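How I Keep Two Microwaves From Turning Into a Science Project

I have strong feelings about microwaves, mostly because I've had to share them. At work, at my sister's, in the back room of the community kitchen where I help with lunches — it's always the same story. Everybody heats, hardly anybody wipes, and by June the turntable has a ring on it that you could date like a tree.

So I started writing down what works for me. My own kitchen in Gerkwood has one little microwave, but the place where I eat lunch has two of them, a black one and a white one, and that's where most of these tips got tested.

First thing: steam before you scrub. I fill a mug halfway with water, drop in a couple of slices of lemon, stand a wooden spoon in it and run it for 3 minutes. Then (and this is the part I used to skip!) I leave the door shut for a good while longer so the steam can get into the corners. After that most of the splatter comes off with a damp cloth. If it doesn't, do it again. Please don't go at it with a metal scrubber, I ruined a perfectly good one that way.

The turntable comes out and goes in the sink with everything else. Let it cool before you run cold water on it. While it's out, wipe the track underneath and the little roller ring, which collects crumbs like you wouldn't believe. If your plate has started to rattle or grind as it turns, try cleaning the ring before you go shopping for a new one.
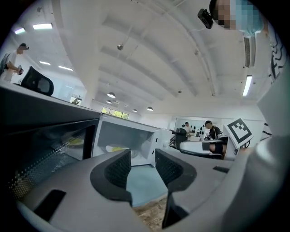
Doors are the other trouble spot. I wipe the inside of the glass every time I wipe the plate, and I go around the seal with a cloth wrapped over a butter knife. A dark door hides a lot, so open it up and look at it in daylight. White interiors show every speck, and I've come to like that, annoying as it is.

If there's a smell, a small dish of baking soda left inside overnight does the job for me. Popcorn takes two nights. Fish takes two nights and an apology. Just put a note on the door so the next person doesn't heat it up with their soup.

Last one, for shared kitchens: pick one microwave for the messy stuff. Ours is the chili and spaghetti sauce one, and the other is for drinks, bread and leftovers with a lid on. I bought a vented cover at the Addo store in Stovevcombe, and it gets used more than anything else on the shelf. Rinse it right after, the tomato stains set fast.

Next up I'm tackling the toaster tray, so send me your tricks if you have any.

Contact | © 2026 Clokwood Kitchen Notes | Back to top

We use cookies to remember your settings. By staying on this page you agree to their use.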